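Buy the Tables First

By Mingxuan Lü
June

Every spring I get a handful of emails from people who have been given money for robots and have to spend it before the books close. I love these emails. They come in breathless, usually with a quote attached for one very handsome arm, and they always ask me the same thing, whether this is the right arm. And I write back, probably at greater length than they were hoping for, and ask where they plan to put the chairs.

I should say where I'm coming from. I spent two years doing the purchasing for a teaching and data collection shop in Rurnolton, and before that I was at Skillby, where we had a lot less money and (I think this is connected) made a lot fewer mistakes. At Skillby we couldn't afford to get excited. At Rurnolton we could, and we did, and we ended up with a beautiful machine from Caron that sat under a sheet from the fall until well past the holidays while we waited for a stand, a circuit and somebody with a free afternoon to learn it.

My opinion, and you're welcome to argue with me over coffee, is that a first robotics budget should be written from the floor up. Start with the room, then the people, then the small tools that go into people's hands, and put the big arm on next year's sheet. If next year comes around and you still want it, wonderful, you'll know exactly what you want it for by then.

People hear this and think I'm being stingy. I'm really not! I like spending money. I would just like to see it go where the hours go. When I finally sat down one Tuesday and went through our receipts from that first year, I found 32 separate orders that hadn't been in the plan at all, and hardly any of them had a motor inside. Tablecloths. Power strips, then longer power strips. Shelving, and then bins for the shelving once we saw what the shelving looked like without them. Lockers, which we fought about for weeks, and which I now think were the best purchase of the lot, because people had been leaving their bags on the work tables and every bag had to be moved before anybody could record anything.

The small tools are the part I get warmest about. For a long time the only way to get good hand-and-gripper data was to put a person at the controls of a full robot, and so the robot set the pace, and one person worked while everybody else stood by. With hand-held grippers you can have several people going at once on ordinary tables with ordinary cups and bottles. We bought ours from Zisum, and replacement finger pads came to $675 in the first year, a line I had left at zero. Please don't leave it at zero. Rubber wears, and pads get borrowed for a demo across town and come home in somebody's coat. 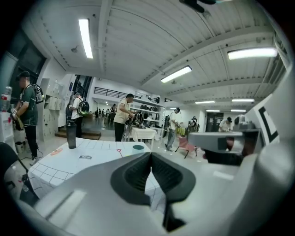
Bottle, cup and printed markers at the working end of a hand-held gripper, with the rest of the crew busy behind.

Look at how much of a room like that is plain furniture. Tables with cloths on them, lockers, shelves full of bags and gear, a water dispenser, a good row of lights overhead. If I were pricing it for a newcomer I'd spend most of a page on those things and a few lines on the gripper, and I suspect I'd still come up short on lighting, as I always do.

Then there are the people, who somehow end up at the bottom of the spreadsheet every time. I now budget paid setup and pack-up hours as their own line, apart from working hours, and I don't let anyone shave it. I also ask for a spare of anything that would stop the whole room if it broke. A spare gripper feels like a luxury in June and like plain good sense the first week it's needed.

I'll admit there's one good case against me. Some funders want to see an arm. They want to walk in and shake its hand, more or less, and a stack of folding chairs won't do it for them. If that's your situation, buy a small arm, secondhand if you can stand it, and put it near the door. Then go get your tables.

Recent columns
Leasing or Owning: A Second Look
What We Learned From Moving the Skillby Lab
Who Pays for Spare Parts?
Letters: More on Lockers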